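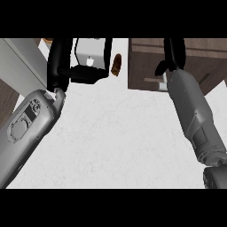

Computer rendering: two robot arms over a pale white floor.

Stustby Tick Removal Kit, reviewed after one season

I have two dogs and a yard that backs onto tall grass, so I pull ticks from spring until the weather turns. Most years I use a pair of fine-tipped tweezers from the drugstore. This year I bought the Stustby kit from Fornis and used it through November.

The kit comes in a zippered pouch that weighs 200 grams with everything in it. Inside are steel tweezers with a fine point, a small plastic hook, a folding magnifier with a light, a sheet of alcohol wipes, a few screw-top vials, and a card for writing down the date and the place on the body where the tick was attached.

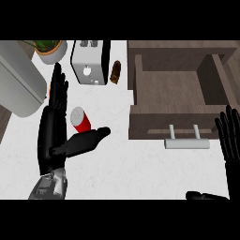
2 min read

The tweezers are the best part. The tips meet all the way across, and they are thin enough to get hold of a nymph close to the skin. My old pair had a small gap near the end and I would often have to try again. The spring is on the stiff side. Nadège Brunet, who boards my dogs when I travel, has arthritis in one thumb and went back to her own pair after a day.

The hook works well on large ticks and on a dog with a thick coat. You slide it in from the side and lift while turning, as the leaflet shows. On small ticks it is close to useless. The slot is too wide, and twice the tick stayed where it was while the hook passed over it. I ended up using the hook only on the older dog, who dislikes the tweezers.

The magnifier is fine indoors. Its light is bright enough to check between toes and inside an ear. Outside in daylight I couldn't tell whether it was on. The hinge had loosened by midsummer – it still folds, but it won't hold an angle anymore, and you need a free hand for the dog.

I had no complaint about the vials. They seal, they have a patch you can write on, and pencil stays on it. The card is a good idea, but it runs out fast if you have more than one animal. I copied the columns into a notebook.

The leaflet is short and mostly sensible. It says to pull straight up with steady pressure when using the tweezers, to clean the bite afterward, and to skip petroleum jelly and matches. It has very little on what to watch for in the following weeks. I would have liked a few lines on rashes and fever in people, and on limping or poor appetite in dogs, with a note to call a doctor or vet. A removal kit also does nothing to prevent bites, so my dogs stay on the product their vet prescribed.

I compared it with the Väisänen card, a flat piece of plastic with two notches that fits in a wallet. The card costs far less and I keep one in the car. For a quick removal on a trail it does the job. For a full check at the kitchen table on a Tuesday night, with a wriggling dog, I reach for the Stustby tweezers.

Fornis sells refill wipes and vials, but not the tweezers on their own. If they did, I would buy those and leave the rest.

Good for: dog owners who do regular checks at home.
Less good for: hikers, and anyone with a weak grip.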